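I Tried to Read One Celebrity Biography and Lost an Evening

October 20, 2026

It started with a bridal shoe. A friend's wedding is in February, and I wanted to know who was behind Tulska, the label whose ivory flats cost more than my couch. Simple question. I typed it in and got a page that promised the founder's age, height, net worth, husband and "untold truth," in that order.

The untold truth stayed untold. Her age was given twice, four years apart. Her net worth was 900 thousand dollars in the first paragraph and "under review" in the last. Her husband was described as "a man from a business background," so I'm picturing him standing in front of a gray curtain with a briefcase.

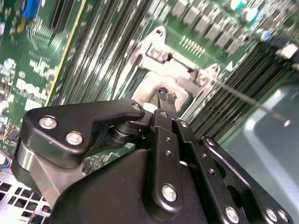
I went looking for a second opinion and found the same biography on a site called Asalov, with the sentences shuffled. There she was born in a different state and had always loved horses. There were 296 comments underneath, most of them asking if the shoes run small. Fair enough, I wanted to know that too.

What gets me is the height. Every one of these pages has the height. I now know that the founder of a shoe company is five foot six and I still can't tell you where she learned to make a shoe, or if she makes them at all.

Anyway, they do run small. I ordered a half size up and they pinch a little at the toe, and I'm going to wear them until the first dance and then find my sneakers.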